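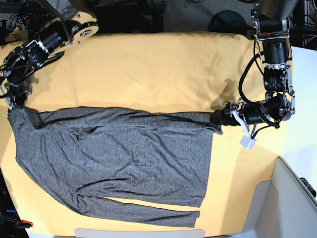 Can the second two-arm station be bought within the current budget?
The remaining equipment money covers the arms and grippers for a second station, but the control computer and the spare joint motors have to move to the next budget period.

Progress report, equipment and planning
Project: Praltach garment handling
Prepared by: Piroska Győri
For: Meirion Rowlands

1. Status

Station 1 is in regular use for shirt folding. Long-sleeved knit shirts remain the main test item, handled by both arms on a cloth-covered table. The demonstration set now holds 977 accepted folding runs against a target of 3000 for the full project. At the present rate one station will not reach the target before the project closes, and this is the basis for the request in section 3.

Runs are rejected when a gripper loses the fabric and the operator has to restart. The most common cause is a pinch taken too close to the hem, where the knit is thicker. Sotiris Tsoukalas has rewritten the operator instructions to move the grasp point inward. The reject log will be kept in the same format so that the figures before and after the change can be compared.

2. Spending to date

Arms, grippers and mounting hardware for station 1 were paid in full in the first period. Since the last report the only charges have been consumables: fingertips, cable ties, replacement table cloths and test garments. Fingertips are ordered from Jallow at $489 per set. We had planned on one set per quarter and are using more than that. The consumables line should be raised accordingly - the amount is in the attached sheet, row 14.

One joint motor failed in March and was replaced from stock. There are no spares left for the shoulder joints. Lead time from the supplier is almost 2 months, and a second failure before then would stop work.

3. Request for station 2

Two quotes were obtained. Margaritis offers the same arm model as station 1, so the existing calibration files, brackets and gripper plates can be used without changes. Comix offers a stiffer arm at a lower unit price, but the quote leaves out mounting plates and power supplies, and the software interface would have to be rewritten. Vangelis Manolakis puts that work at five weeks. With labor included, the Comix option costs more.

We recommend Margaritis. The quote is valid through the end of May.

Items to order now: two arms, two grippers, one table frame.
Items deferred: control computer, spare motors other than one shoulder joint, second set of cameras.

Until the computer is bought, station 2 will share the control machine with station 1. The stations cannot run at the same time under this arrangement, but one can be set up and calibrated while the other records.

4. Open points

Floor space for station 2 is agreed in principle. The electrical circuit has not been checked for the added load. Evangelia Drakos is arranging this with building services.

Approval of the order in section 3 is needed before the quote lapses. The revised consumables figure can wait for the next review.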